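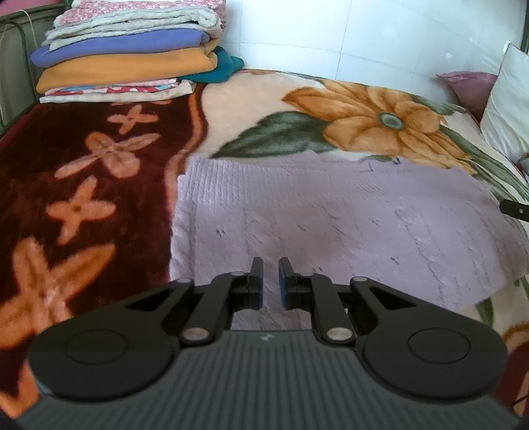

# How to make a warm bed out of blankets (and what to ignore while doing it)

Every October the same articles come round again, telling you that the secret of a warm bed is a weighted this or a heat-reflecting that. I've bought a few of them over the years. Most are now lining the dog's basket or the back of the car. What I sleep under is a pile of ordinary blankets in an unheated back bedroom in Skitthorpe, and this page covers how I put that pile together, how I wash it and which bits of advice I've stopped believing.

I should say that I have no training in any of this. I've slept in cold rooms for most of my life and I'm suspicious of adverts.

## What you need

- A bottom sheet, cotton or flannelette
- Something underneath it: an old blanket will do
- A top sheet
- Two or three blankets of different thickness
- One closely woven cover for the top

If you own a duvet already, keep it. You can put a blanket over it and stop reading at the next section but one. I moved to blankets when my duvet went lumpy, and I was too mean to replace it.

## Start underneath

People pile things on top and forget the mattress. Your weight squashes whatever you're lying on, and a squashed layer holds less air, so a thin sheet over a cold mattress can undo a lot of good work higher up. Put a blanket under the bottom sheet, pull it flat and tuck it in on all sides. A folded one doesn't work, as you'll feel the fold with your hip at three in the morning.

Mattress toppers do the same job with more money. Some are very comfortable. I wouldn't buy one for warmth until I'd tried the blanket.

The claim I'm least sure about is that wool underneath is always best. Rima Atallah, who let me try hers for a fortnight, swears by a wool underblanket. It was lovely. So was the old cotton one I put back afterwards. If there was a difference in warmth I couldn't have told you which was which with the light off. Perhaps I'm not sensitive enough.

## Order of the layers

Going up from you:

1. **Top sheet.** It keeps the blankets cleaner and stops the scratchy ones scratching.
2. **The softest, fluffiest blanket.** It follows the shape of your body and fills the gaps round your neck and shoulders.
3. **The heavier blanket or blankets.**
4. **The close-woven cover.** A loosely woven blanket lets moving air straight through. A plain cotton bedspread over it makes a surprising difference for something so thin.

You will find people online insisting that the heaviest blanket has to go nearest the skin, and others insisting with equal force that it has to go on top. I've tried both. Heavy on top flattens the fluffy one a little. Heavy underneath makes the whole pile slide about. I put up with the flattening. Try it yourself for a few nights each way and don't let a diagram tell you what you felt.

Cellular blankets, the sort with little holes, are poor on their own and very good under a cover. Anyone who has tried one by itself in a draughty room and written it off has been a bit unfair to it.

## How many is enough?

I can't tell you, and I don't trust any chart that says it can. The charts give you a room temperature on one side and a number of blankets on the other, as though a blanket were a unit of measurement. One of mine is thicker than another two together.

What I'd suggest is dull. Make the bed with one fewer than you think you want and leave the spare folded across the foot. If you wake up cold, pull it up. If you do that several nights running, it belongs on the bed. Going the other way is harder, as you wake up hot, kick everything off, get cold, and blame the blankets.

Weight has a limit too. Past a certain point I don't get any warmer, I just can't turn over. Aarne Ikonen, who grew up with winters a good deal harder than ours, told me his family never used more than two blankets and wore socks. I've no way of checking that, but the socks are sound advice.

A word of caution here. Heavy piles aren't for babies, small children or anyone who would struggle to push them off. Follow proper safe sleep advice for them and ignore this page.

## Tucking in

Loose blankets end up on the floor. Tightly tucked ones hurt your toes. The compromise I use:

- Lay all the layers on with the same overhang at each side.
- Before tucking the foot end, pinch up a pleat across the width of the bed, a hand's breadth deep. That gives your feet somewhere to go.
- Tuck the foot under the mattress, all layers together.
- At each bottom corner, lift the hanging edge on to the bed, tuck what's left dangling, then drop the lifted part and tuck that too.
- Leave the sides loose from the waist up.
- Fold the top sheet back over the blanket edges.

Hospital corners are sometimes taught as if an inspector were on the way. Any fold that holds will do. Mine are scruffy and hold all week.

If your mattress is very deep, ordinary blankets may be too short to tuck at all. The labels are not much help. I have two marked "double" that differ by the length of my forearm. Measure from the floor side of the mattress, up, across and down again before you buy, and take the tape with you if you're buying second-hand.

## Buying without being had

Second-hand is where I'd start. Hold the blanket up to a window and look for thin patches and moth holes. Smell it. Feel the middle as well as the edges, as the edges are often the best part of an old one.

"Wool rich", "wool blend" and "wool touch" can mean a good deal of wool or next to none, and the last one makes me especially grumpy. Read the small label with the percentages. If there isn't one, assume nothing. I don't object to acrylic, by the way. It's light, it washes easily and it keeps you warm. I object to paying a wool price for it.

Elie Kassab showed me a test for wool that involves burning a thread pulled from the hem. He was pleased with it. I'd say it proves less than he thinks with mixed yarn, and the shop won't thank you.

As for thread counts, I once saw a cotton bedspread sold as 1000 thread count. It felt like any other bedspread. There are several ways of counting threads, and I suspect the shops know which one gives the biggest number.

## Washing

Read the care label first. If it says dry clean only, believe it, or at least be ready to lose the blanket.

**Cotton and acrylic:** 40 degrees, ordinary detergent, no more in the drum than will tumble freely. One blanket at a time in most home machines. If you have to push it in with your knee, take it to the launderette.

**Washable wool:** the wool programme, cool, with a liquid made for wool. Don't change from warm water to cold partway through a hand wash, and don't rub. I shrank a good Kanness blanket by ignoring both. It came out the size of a bath mat and stiff enough to stand up.

**Drying:** flat if you can, or over two rails so that the weight is shared. Give it a full 24 hours indoors before you even feel it, and then feel the hem, where the damp hides. A blanket put back slightly damp feels cold and soon smells.

Skip the fabric softener. It makes towels slippery and I can't see that it does much for blankets beyond the scent.

And don't wash too often. The top sheet takes most of the dirt. I do my blankets at the end of the season, and in between they go over the line on a dry, breezy morning.

## Airing the bed

Pull everything back when you get up and leave it while you have breakfast. You give off moisture all night and some of it ends up in the bedding. I was doubtful about this one, as it sounded like something invented to make children tidy, but in a cold room I've noticed the bed feels clammy by the end of the week if I skip it.

Leobardo Zamudio says he makes his the moment he's out of it and has never had a problem. His bedroom is over a boiler, so I'm not taking lessons from him.

## Storing the spares

Clean and fully dry, in a cotton bag or an old pillowcase, tied shut. Cedar blocks and lavender smell nice. I have had moths in a drawer containing both. If you find holes, put the blanket in a sealed bag in the freezer for a couple of weeks, then shake it outdoors and clean the drawer properly, corners included, or they'll be back.

Vacuum bags save space, but I wouldn't leave a wool blanket squashed in one all summer. Ryszard Sobczak did, and his needed several days over a banister before it looked like itself again. The creases are still there.

## If you're still cold

Check for a draught before buying another blanket. Hold your hand near the window frame and along the gap under the door. Move the bed away from an outside wall if the room allows it. Put a hot water bottle in half an hour before you get in, where your feet will be, and make sure it isn't an old perished one.

If the room is damp as well as cold, no amount of bedding will sort it out and you'll need to find where the wet is coming from.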